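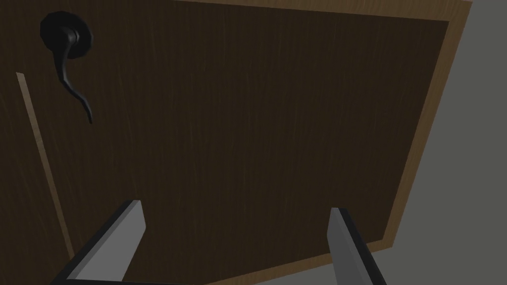
Five to six and still no presenter. Sowmya had the running order in one hand, her phone in the other, and half a cereal bar in her mouth. Prisside FM, breakfast, February, pitch black outside. News at six came down the line from London so that was two minutes forty bought and paid for. After that, silence. Or her.

She rang again. Voicemail. Bhavana Kandasamy, you know what to do.

"I don't, though," said Sowmya, to the desk.

Eighteen years Bhavana had done breakfast. Same chair, same mug, same joke about the ring road. Then yesterday the email from Zoltell, who had bought the station before Christmas and promised no changes. Changes. Breakfast to come from a hub in Leeds, shared across 28 stations, starting Monday week or whenever the lines were in. Thank you for your passion.

Bhavana had read it standing up. Put her coat on. Said nothing at all, and that was the bit that frightened people.

The pips went. Sowmya sat down. She'd produced for four years and never once opened the mic except to check it worked. Her hand was sweating on the fader.

"Morning," she said. "It's, um. It's just gone six."

She played a record. Plerunine, the long version, because it was the first thing in the system that ran past five minutes. A seaside synth band that had sold maybe nothing since, but Prisside loved them, the drummer's mum still lived up by the church.

Then the texts began.

*Who's this?*

*Wheres Bhavana*

*Is she poorly love*

*Turn it up, havent heard this in ages*

She played another. Read out the traffic. Got the roundabout wrong and had to go back and say sorry to Thampi's, the bakers, who had not got a burst water main after all and were open as usual. Thampi's texted in. They'd send rolls.
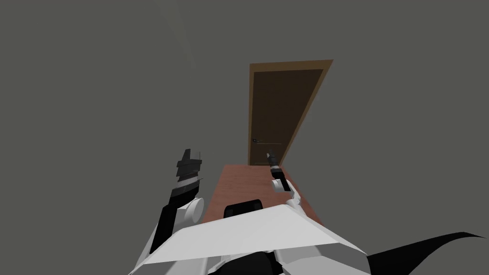

## Twenty to seven

The studio phone flashed. Not the listener line, the other one.

"You're talking too fast," said Bhavana.

"Where *are* you?"

"In the car. Outside Thampi's. I've had you on since the pips. You say um before every time check, did you know?"

"Come in. Please. I've got the school choir at half past eight and I don't know any of there names."

"They're on the sheet. Second page. The tall one's shy, ask him last."

Record had 80 seconds left. Sowmya watched it go. She could hear her own programme coming out of Bhavana's dashboard, a beat behind.

"Are you leaving?"

"I was going to. I wrote a speech, I was going to read it out after the seven o'clock and walk. Up to four pages of it. Rude, mostly." A paper bag rustled. "Then I heard you do the roundabout."

"Oh God."

"No, listen. I laughed. I've not laughed at that show since I don't know when, I've only ever been inside it."

Forty seconds. Twenty. The phone line crackled and Sowmya thought she'd gone.

"Do the next link slower," said Bhavana. "Breathe out first. Tell them what you can see."

"There's no window."

"Then ask them what they can see."

## Seven

So she asked. Gritter on the hill, said one. A fox on a wheelie bin. My husband, worse luck. Somebody on the ferry with his feet up, 27 cars on board and every one of them tuned in, or so he claimed. She read them one after another, ran over into the ads, and didn't say um. Well, twice.

At ten past there were footsteps in the corridor and a smell of warm rolls. Bhavana came in with her coat on, dragged the guest chair round to the second mic and pulled the headphones over her hat.

"Go on then," she said, off air. "Who's next?"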